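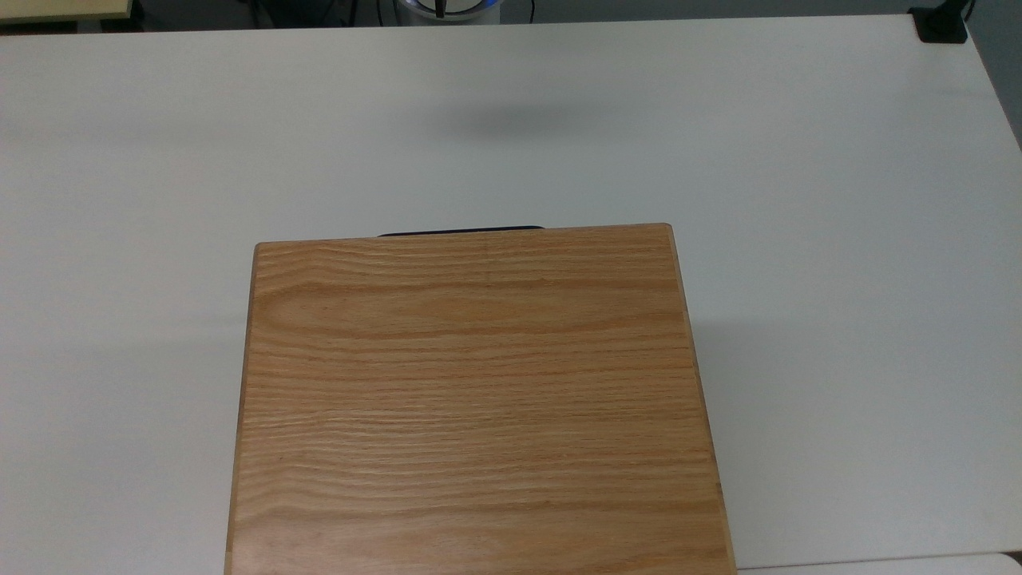 Mfaume is a swap board for oars, paddles and the small fittings that go with them, and it costs nothing to use. You list a thing, somebody a few towns over wants it, and the two of you sort out the handover between you. Most of what moves through here is small enough to stand on a table, about like the wooden box with the flat oak-veneer top on the white tabletop, and small stuff is exactly what we love! A pair of oarlocks in the right size can put a rowboat back on the water for the summer.

Frequently asked questions

Who can post?

Anyone with rowing or paddling gear to pass on. You don't need to own a boat (plenty of people inherit a shed full of oars and no hull to go with them). Shops and builders are welcome too, as long as each listing is for one real item you have in hand.

What kinds of things can I list?

Oars, paddles, oarlocks, sockets, leathers, collars, seats, foot braces, rudders, cleats, bow eyes, boat hooks. Odd ones are very welcome. A single oar is fine! Somebody always seems to have the other half of a pair.

Can I list a whole boat?

Yes, if it rows or paddles and it's 16 feet or under. Anything with an inboard engine belongs on another site.

How long does a listing stay up?

It runs for 90 days. You get an email before it comes down, and one click renews it. Please mark things as gone when they go, even if you're only halfway through the season and busy having fun.

How many photos can I add?

Up to 8 per listing. For oars, show the whole length, then the blade tip, then the part that sits in the lock, where the wear is. A tape measure laid next to a fitting saves a lot of emails back and forth.

How do I measure an oar?

From the end of the handle to the tip of the blade, in a straight line. Add the diameter of the shaft where the collar goes if you can, and say whether the blade is flat or spooned.

I don't know what my oarlock is. Help?

Post it under "Mystery Parts" with the shank diameter and the distance between the horns. This is my favorite section of the whole site and I read every single one. Members are amazingly good at it, and old catalog pages turn up in the replies all the time.

Do I have to swap, or can I sell?

Either one, or give it away. Choose Swap, Sell or Free when you post. If you pick Swap, tell people what you're after, even if it's just "something for a 12 foot skiff."

Who pays for shipping?

That's between the two of you. Oars are long and carriers charge for it, so most people list a town where they can meet up.

What are Virance and Vitell doing in the menu?

Virance is our sister board for sails and rigging, and Vitell is the one for trailers and dollies. Your Mfaume login works on both.

Something about a listing looks wrong. What should I do?

Use the flag at the bottom of the listing and tell us why in a line or two. Don't send money to anyone who won't answer questions or take another photo when you ask.

How do I reach you?

Write through the contact form and it comes straight to me, Idrisa Simiyu. I answer in the evenings, except in August, when I'm out rowing as much as I can and replies take a bit longer.

Page updated 24 May 2022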